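Home Reviews Opinion Newsletter

2 min read

I will defend the snack drawer until I drop. My friend Krešimir Nikolaidis spent 200 bucks on a Gruster pantry rack (he loves it, fine!), but it's down the hall, and by 6 at night I'm not walking down any hall. Chips belong by the couch, in a drawer, with a bowl. 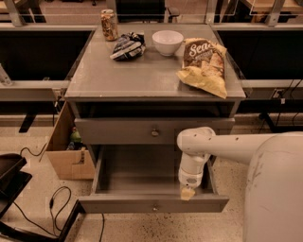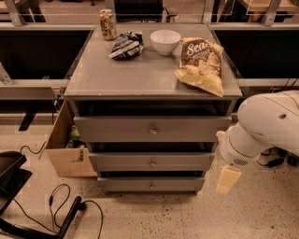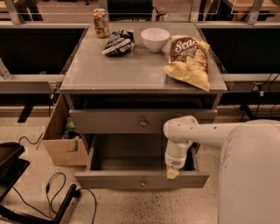
Can, wrapper, bowl, chips, all up on top.

And that's my whole complaint about flat surfaces: they fill up. You set down one can and by bedtime it has company. Give me a drawer I can shove closed with my knee, and keep the top clear for my feet.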